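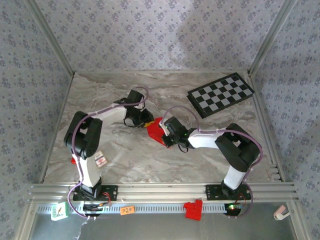 How to Read a Property Listing Before You Book a Showing

By Pierina Sorrentino
February

Print this page | E-mail this page

A listing is an advertisement with some facts attached. Most of the facts are in the small fields under the description, and many buyers skip them. Plan on spending a few minutes per listing. You will need the listing itself, the county parcel search, a map and something to write on.

Step 1. Write down the listing number and the parcel number

The listing number changes if a house is taken off the market and put back on. The parcel number usually stays the same unless the lot has been split or combined. Search by parcel and you may find that a home marked "new" was also for sale last fall at a higher price. If the listing leaves out the parcel number, look up the street address on the county site.

Step 2. Check the status

Active means the seller is taking offers. Pending means there is a signed contract, though some sellers will still accept a backup offer. Contingent means the contract depends on something, often the inspection or the sale of the buyer's current home. If the field says "active, see remarks," read the remarks. That is where you find out about tenants, court approval or a deadline for offers.

Step 3. Compare the square footage

Put the number in the listing next to the number in the county record. They often differ. A house I looked up in Genham last year was listed at 3326 square feet, and the county had it at 3148. The difference was an enclosed back porch that had never been permitted as living space. The buyer went ahead anyway, but at a price based on the smaller figure.

If the two numbers don't match, ask the listing agent where theirs came from. "Owner" and "prior listing" are weaker answers than "appraisal."

Step 4. Read the description for what is missing

Look for the roof, the furnace, the water heater and the windows. Sellers who have replaced these usually say so and give the year. If a long description covers the countertops and the light fixtures and never gets to the roof, put the roof on your list of questions.

A few common phrases:

"Sold as is" — the seller does not plan to make repairs. You can still ask for an inspection.

"Bonus room" — a room that may not count as a bedroom, often for lack of a closet or a proper window.

"Cash or conventional only" — the house may not meet the condition rules for some government-backed loans.

"Easy access to highway" — look at the map.

Step 5. Add up the monthly cost

Start with the loan payment, then add property tax, insurance and any association dues. Don't rely on the tax figure in the listing. It is the current owner's bill and may include a senior or homestead exemption that ends with the sale. In parts of Dorkport the assessment is reset after a transfer, and the first full bill can be a surprise. The assessor's office will give you an estimate over the phone.

For dues, ask what they cover and whether a special assessment has been voted on. Condo buyers in the Caldeira buildings should also ask for the reserve study.

Step 6. Look at the location at two times of day

Drive by once in the evening and once on a weekday morning. Friday after work is a good test for traffic and street parking. Titilayo Afolabi, who handles most of our Gakthorpe showings, asks her buyers to do this before they go inside, and a fair number cross the house off without needing a key.

Step 7. Send your questions in writing

Keep it to 5 questions or fewer and e-mail them to the agent before the showing. You are more likely to get full answers, and you will have a record of them. If an answer is "unknown," hand that item to your inspector.

Print this page | E-mail this page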